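The Slow Work of Teaching an Arm to Pick Flowers

October 16, 2019

The motors on the second bench at Prusora start up before the coffee does. An operator sits down, takes hold of a pair of handles and begins moving a robot arm through a job most children could do: take hold of an artificial flower, put it where it belongs, let go. Then the bench is reset and it all happens again.

Each run is saved as one example. The learning system, which the company calls Tranard, gets no written rules about stems or clips. It gets the camera view from the wrist, the position of the arm and the record of what the person did with it. By the end of February the flower task had 126 usable examples. It now has 446.

Stems are hard for a machine. They bend when pushed, they cross each other, and a finger that closes a little too far to one side misses the stem and pinches a leaf. From the wrist, the camera sees the fingers and whatever is close to them, and very little else.

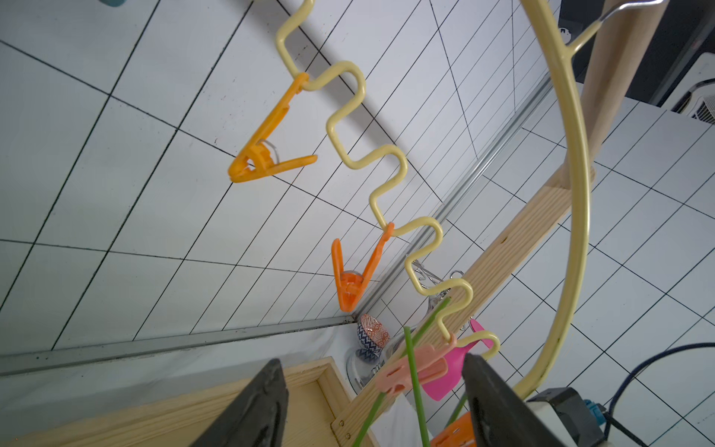
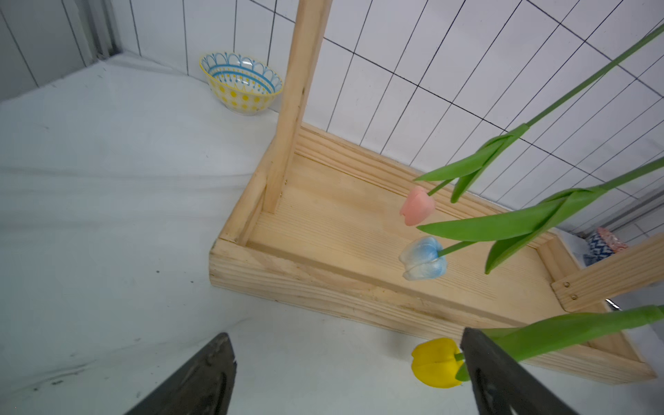
Wrist camera views from the Prusora bench. First, green stems near a wire hanger with plastic clothespins; second, the gripper beside a yellow tulip.

Operators work in blocks of 2 hours. Longer than that and the movements get lazy – the arm cuts corners, and a system trained on those runs will cut them too. Runs with a long pause in the middle are thrown out. A fumble followed by a clean recovery is kept, on the theory that the machine will fumble as well and needs to know what comes next.

The objects are moved between runs. Early on they were not, and the first version of Tranard learned to reach for a spot on the table whether or not a flower was there. Fixing that cost the team most of its first set.

Stindov, a smaller shop across town, collects its examples in a simulator and adds real ones at the end. Prusora has tried this with its Rusu drawer task and may go back to it. For flowers, it is staying with the bench. The target is 609 examples, after which the handles go to a different job: folding cloth.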